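Community Help > Work & Careers > Changes at Work

Two robot arms at my job and now I don't know what my job is

Posted by flolamex_survivor

I work at Wuteck, in the Sorthorpe building. For years my job was sorting returned toy sets. Tip the bag out, find the food that goes together, put it in a bin, snap a lid on, next. On a decent shift I did 300 sets and thought about dinner the whole time.

In September they brought in the arms. Now the arms do the picking and I do what my new schedule calls "oversight." Mostly I spread plastic fruit around a table so a machine can have a go at collecting it. Then I spread it around again. My mother asked what I do now and I told her I'm in produce.

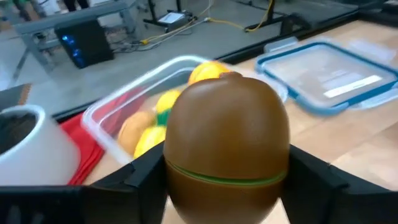

Getting a grip on the brown one.

The pay is the same, I'll say that. What changed is everything else. There used to be five of us at one long table arguing about the radio. Now three have moved to the Tomoana site and I eat lunch with a guy from software who reads while he chews. I'm also expected to write down each bad pick in a program called Flolamex, which has 40 reasons to choose from, and "it just didn't want to" is missing.

My supervisor wants a list of what I'd like to be trained on. Do I ask for the technical stuff, or start looking elsewhere? I'm not good with computers. I am very good with fruit. 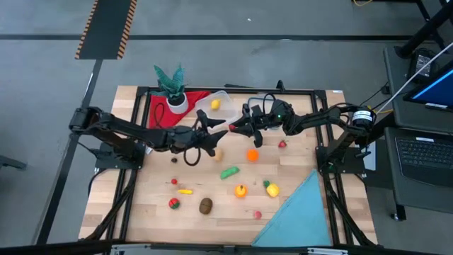
2 replies

packline_pete_no_more

Ask for the training, and get it in writing. We went through this at a warehouse with 200 people on the floor. The ones who did fine had asked early for something specific. "I want to learn more" got you a PDF. "I want to learn how to restart a stopped arm and clear a fault, on paid time, by the end of the month" got you a class.

Couple of other things:

Find out what your job title is now. Mine stayed "packer" for a year after I had stopped packing, and the raise went with the title I didn't have.

Ask how many sets the table is supposed to get through and who answers for it when it doesn't. If that's you, it ought to be in the pay.

Keep your own notes on the bad picks, in plain words. You know what a person's hand does with a pea pod lying right up against an orange. Whoever sets up the machine may never have had to think about it. That's worth money, so don't give it all away over lunch – especially to a guy who won't look up from his book.

And no, you don't need to be good with computers. Most of my day was buttons and waiting.

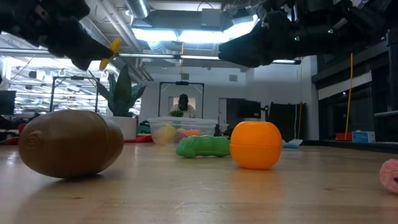
tapegun_blues

Disagree with Pete on some of this. Training is great but look at what it's training FOR. Ours was 820 pages of manual and at the end I was allowed to press the green button, which I had been pressing already. Nobody's pay moved.

I'd ask your supervisor straight out how many people they plan to have at that table next year. If you get a number, fine, plan around it. If you get a speech, update your resume that night. You can do the class and look around at the same time, they don't cancel each other out.

Also the lunch thing is real and people will tell you it's silly. I missed the arguing more than I missed the work. See if they'll line your break up with another crew – mine said yes right away, it had simply never come up.

flolamex_survivor

Thanks both. I asked for the fault clearing class, paid, with a date on it. She said she'd look into it and wrote it on a sticky note, so the automation hasn't reached her desk yet. Asking about next year's headcount on my next shift. Will post what she says.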